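Sorting and storing artificial roses and hydrangeas without crushing them
Posted in Home Crafts – Storage and Care
20 January 2023

Lucía Lozano
I have red artificial roses on long stems and pale blue hydrangeas on shorter ones. They come out every April for my sister's shop window and spend the rest of the year in one deep box. When I tip them out, the leaves are hooked together and I end up pulling blooms off. I want to sort them by type on the table first, then put them away in something better than the box. What order do you do it in, and do the two kinds need to be kept apart?

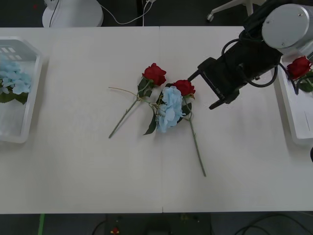
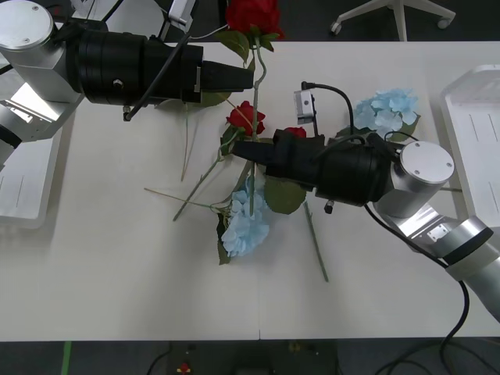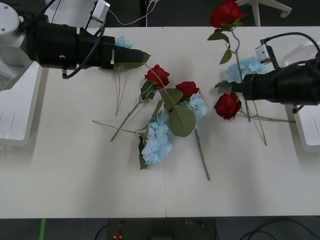 Red roses and light blue hydrangeas on the white table, in all three.

2 replies

Cheuk-hei Chung
Roses first. The long stems are what hold a pile together, so once they are out the hydrangeas more or less lift off by themselves.

Take hold of the stem low down, not the bloom. On most artificial roses the head is only pushed onto a plastic peg and it will come off if you drag it. If a leaf is hooked on another stem, turn the rose a quarter turn and try again before you pull. In your first picture there is a hydrangea sitting right where two rose stems cross. I would lift that one away before touching either rose.

Lay the roses side by side with all the heads at the same end. When you have a row, put a strip of tissue between the heads and tie the stems loosely in two places. Don't use rubber bands. They go sticky over a summer and mark the green coating.

For the hydrangeas I use shallow trays, one layer only, heads up. They flatten if anything sits on them – steam from a kettle will bring the petals back a bit, but only if they are fabric. Test one petal first and keep your fingers out of the steam.

Yes, keep the two kinds apart. Rose leaves usually have stiff edges and they catch in the hydrangea petals. A long flat box is fine for the roses. Mine is a Bandis underbed box and I have never had to bend a stem to close it.

Before they go away, dust them with a soft paintbrush. If you wash them, leave them out overnight before the lid goes on.

Ho-yin Wu
I just stand mine in a bucket in the closet with a trash bag over the top. Roses and everything together. They get dusty but they don't get tangled much. The hydrangeas with short stems do fall to the bottom, so that part isn't great.

If a head comes off, a dot of hot glue on the peg fixes it. Frade sells stem wire too, if you want to make the short ones longer.

Lucía Lozano
Thanks both. I will try the roses in a flat box and trays for the blue ones. Mine are fabric, so I'll see what the kettle does.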